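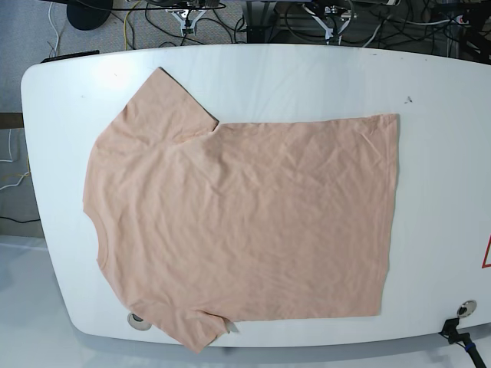

How a Workplace Plans for a Robot

By Beryl Nuttall
January 2024
54 shares | 4 comments

A robot that folds clothes is a set of machines that have to be chosen, paid for, and connected. The arms are one part of the set. This article explains how a company decides what to buy, in what order the decisions are made, and where the money goes.

The company used here is Kavberg, a laundry that washes shirts for sports clubs. The person in charge of its equipment plan is Lise Gauthier.

Step 1: Describe the job

A plan begins with a written description of the job. It is called a specification, or "spec" for short. A spec says what goes in, what comes out, and how fast.

Kavberg's spec says that one clean, dry T-shirt goes in and one folded T-shirt comes out. The laundry needs 210 shirts folded in a work period of four hours.

The spec also lists what the robot will not do. It will not button collars, match socks, or fold bedsheets. Each extra job can mean a different tool or a larger table, and that changes the price.

Step 2: Find out why the job is hard

Some objects are rigid. A rigid object, such as a brick, keeps its shape when it is picked up. Cloth is deformable, meaning that its shape changes when something pushes or pulls it. A T-shirt can be flat, twisted, or bunched into a ball, and it is still the same T-shirt.

A machine made to move bricks can repeat one motion all day. A machine made to fold shirts has to find the sleeves, collar, and hem each time. It needs cameras or other sensors, and a computer that can use what they measure. Sensors and computers are separate lines in the budget.

Step 3: Choose the parts

The parts list for a folding station usually includes these items:

Arms. An arm has joints driven by motors. Two arms can hold two places on a shirt at the same time. The distance an arm can stretch is its reach. The weight it can carry is its payload. A T-shirt is light, so Kavberg does not need a large payload.

Grippers. A gripper is the "hand" at the end of an arm. One common type has two fingers that open and close. Thin fingertips are useful for cloth because they can pinch a single layer. Fingertips wear down, so spares go on the list.

Table. The table has to be flat and smooth enough for cloth to slide. Gauthier chose one that is 54 inches wide. A wider table would have had corners that the arms could not reach.

Cables and power. Motors, sensors, and computers need electricity, and most of them also need a data connection. Cables must be long enough for the arm to move without pulling them. They must also be kept out of the places where people walk.

Safety equipment. This includes warning signs, a stop button, and a marked area of floor. The stop button is placed where a worker can reach it without leaning over the machine.

Step 4: Ask for prices

A quote is a written price from a seller. Gauthier asked for quotes from two sellers, Votach and Masevia. She sent the same spec to both, so that she could compare the answers line by line.

Votach offered a complete station with delivery, setup, and one training day. Masevia offered the arms and grippers at a lower price, with the table, computer, and setup sold separately. When Gauthier added the missing items to the Masevia quote, the two totals were close.

A low price at the top of a quote does not say much until the list below it has been checked.

Step 5: Test before buying

Kavberg paid Votach for a trial. During a trial, the robot does the real job with the buyer's own materials. Ashley Whitlock kept the record.

On paper, the station could fold 54 shirts an hour, slightly more than Kavberg needed. In the trial it folded 166 shirts in four hours. The rest of the time went to stops: shirts that slipped, shirts that had to be spread out again, and one cable that was too short.

The number on paper is called the rated speed. The number from the trial is called the throughput. A buyer plans with throughput.

The trial left Kavberg with three choices. It could buy a second station, run one station for longer, or have a person fold the remaining shirts. Gauthier chose the longer work period. It cost the least and used no extra floor space.

Step 6: Add the costs that come later

The price paid on the first day is the purchase cost. The costs that follow are the running costs. For a folding station they include electricity, spare fingertips, software updates, repairs, and the wages of the person who looks after the machine.

Purchase cost and running costs added together over the life of the machine make the total cost of ownership. Kavberg also keeps a reserve, meaning money set aside for things that were not on the list. The longer cable was paid for from the reserve.

Delivery is planned for April. The floor will be marked and the power outlets checked before then.

Words to know

Deformable: able to change shape when pushed or pulled.
Payload: the weight a robot arm can carry.
Quote: a written price from a seller.
Spec: a written description of what a machine must do.
Throughput: how much work gets done in a set time.

Try it

Choose a job at home, such as putting away forks. Write a spec of no more than five sentences. Then list every part a robot would need to do the job, including the power cord.

4 comments

Get the next explainer by email. Ask a parent or guardian to sign up for the newsletter.

This site uses cookies to remember your settings. Accept | Manage choices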